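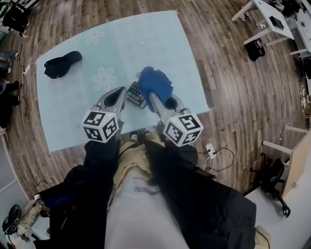 Blue cloth and calculator, on the mat.

Clotetti Dry Cloth Set: do you need special cloths for your gadgets?
Saturday, June 3, 2023

I have owned a lot of cleaning cloths that were supposed to be the last ones I'd ever buy. They are all in the rag bin now, next to the old T-shirts, and the T-shirts get used more. So when the Clotetti set turned up in my feed for the third time in a week I was not in a generous mood. I bought it anyway, at full price, from Hoxha.

The pitch is that these cloths lift dust and finger grease off small electronics with no spray at all. Remotes, keyboards, calculators, phone screens. The box says each cloth is good for 400 washes. I do not know who washed one that many times or how they dried it, and the leaflet doesn't say.

I used them for a month of ordinary mess. On flat glass they are good. A phone screen comes up clear in a few wipes and I didn't see any lint. My complaint is that the free cloth that came with my reading glasses does the same thing, and when I went back and forth between the two on the same screen I could not have told you which was which.

Keys are where the money is supposed to go, and keys are where I lost patience. Anything with rows of small buttons collects a gray line of grime around each one. The leaflet tells you to "press and twist." I pressed and twisted. The tops of the buttons got clean and the grime stayed put in the gaps. A cotton swab with a drop of rubbing alcohol got it out in a couple of minutes, and a pack of swabs costs next to nothing.

Kitchen remote, with cooking oil on it: the dry cloth smeared it. I dampened a corner, which the leaflet says you shouldn't need to do, and then it was fine. So was a damp paper towel.

Washing. The first cloth went in warm with the towels and came out covered in towel fuzz. Yes, the leaflet says to wash them separately. I am not running a load for a few cloths, and I doubt you are either. By the end of the month that one felt stiff and pushed dust around more than it picked it up. The ones I rinsed in the sink and hung over the faucet are holding up better.

The store page had 700 reviews when I looked and an awful lot of them were written the week the thing arrived. Of course it works the first week. I'd like to hear from those people in the fall.

I also have a cheap cloth from Grivbridge, bought at a gas station years ago. It's ugly and the edge is coming unstitched. I ran it over the TV right after the Clotetti and it still picked up dust.

Good: soft, no scratches that I could find, decent stitching, fine on glass.
Bad: price, laundry rules, not much use between buttons, that wash claim.

Two stars out of five. If somebody gives you a set, use it on your phone and keep it away from the towels. I'm keeping mine in the desk drawer with the swabs.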